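Guides › Home sewing › Cutting and marking out
Search the manual
Enter keyword

Section 3: Setting up the cutting table

This section covers the preparation of a table for cutting fabric with the Filtau rotary cutter and a cutting mat. Read it before fitting a blade for the first time. Blade fitting is covered in Section 4, and the care of shears in Section 7.

3.1 Choosing the table

1. Use a table with a flat, rigid top. A folding table is acceptable if the legs lock and the top does not sag when you lean on it with one hand.

2. Check the height. With your arms relaxed, the surface should come a little below the elbow. Dining tables are usually too low for long sessions. Raise them on bed risers or solid blocks of equal height.

3. Leave walking space on at least two sides. Long cuts are easier to make by moving round the table than by turning the fabric.

4. Press down on each corner in turn. If the table rocks, pack the short leg before going further. A mat laid over a rocking table will shift during the cut.

Note: Glass tops may be used if they are tempered and fully supported. Do not lean body weight on an unsupported glass edge.

3.2 Laying the mat

1. Wipe the tabletop with a damp cloth and let it dry. Thread ends and grit left under the mat will show as raised points, and the blade will skip over them.

2. Unroll or unwrap the mat and lay it flat with the cutting side up. If it has been delivered rolled, leave it under an even weight overnight at room temperature.

3. Set the near edge of the mat parallel to the near edge of the table. Keep it back from the edge by a hand's width, so that the ruler does not overhang at the start of a cut.

4. If the mat slides, place a strip of non-slip shelf liner under each end. Do not use adhesive tape on the cutting side.

5. Where two mats are needed, butt them closely and join them from beneath. Plan the layout so that no cut crosses the join at a shallow angle.

Caution: Keep the mat away from radiators, irons, hot drinks and direct sun. Heat causes permanent warping. A warped mat cannot be pressed flat with an iron and should be replaced.

The colour of the mat is a matter of preference, but contrast with the fabric helps. Pale cottons and linings are easier to line up on a dark surface. For navy or charcoal cloth, a light surface shows the raw edge more clearly.

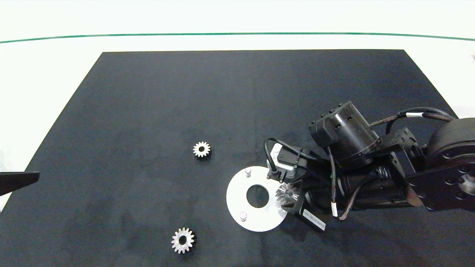

Lint should be removed at the end of every session. Use a soft brush or a folded piece of wadding, working in one direction from the far edge towards you. Fibres pressed into old cuts will hold the surface open and dull the blade. Fleece, velvet and brushed cotton shed the most, and the mat may need to be brushed between pieces.

3.3 Lighting

1. Place the main lamp on the side opposite your cutting hand. A right-handed user should have the light coming from the left.

2. Set the lamp high enough that the ruler does not throw a shadow along the cutting line.

3. Check the line from your normal standing position. If the ruler markings reflect the bulb, move the lamp back or fit a diffuser.

3.4 Squaring the fabric

1. Press the fabric. If the finished item will be washed, pre-wash the fabric first and press it while slightly damp.

2. Fold it selvedge to selvedge, with the fold towards you. Hold the selvedges together and let the fold hang. If it twists, slide one selvedge sideways until the fold hangs straight.

3. Lay the folded fabric down without stretching it. Smooth from the fold towards the selvedges with a flat hand.

4. Place the ruler at a right angle to the fold and trim the raw end. This trimmed end is the reference for all later measurements.

5. Check the reference edge after every few strips. A small error at the fold becomes a V shape in the opened strip. If it appears, trim the end again and continue.

Note: Stripes and checks are not always printed on the grain. With woven checks, follow the thread. With printed checks, follow the print unless it is badly off, in which case the fabric is better kept for small pieces.

3.5 Making a test cut

1. Take a scrap of medium-weight cotton some 300 mm long and fold it once.

2. Hold the ruler with the fingertips spread and the little finger against its outer edge. Keep all fingers clear of the cutting side.

3. Open the blade guard. Start the blade just off the fabric and roll it away from you in one continuous movement.

4. Close the guard before putting the cutter down.

5. Lift the cut piece. Both layers should separate cleanly. If single threads remain at regular intervals, the blade has a nick. If threads remain in one place only, look for a groove in the mat or debris beneath it.

Warning: The blade is sharp enough to cause serious injury. Close the guard every time the cutter leaves your hand, including for short interruptions. Never cut towards the body.

3.6 Space for long pieces

Curtain lengths and quilt backings need support beyond the mat. Stand an ironing board or second table level with the first to carry the spare cloth. Fabric hanging over the side pulls on the layers and shifts the grain — heavy furnishing fabric especially. For a cut of 440 mm or less, no extra support is needed in most cases.

Leave 100 mm of clear table beyond the end of each cut so that the cutter does not run off the edge.

3.7 Storage

1. Store the mat flat where possible, under a bed or behind a wardrobe with the full face supported.

2. If it must hang, use two clips on the long edge. A single hook will bend the corner.

3. Do not roll a mat that has been in use.

4. Turn the mat half round every month or so, to spread the wear. Most users cut along the same few lines.

5. Keep cutters with the guard closed, in a drawer or box out of the reach of children. Wrap used blades in card and tape them before disposal.

For replacement Renine mats and spare blades, see the parts list in Section 9.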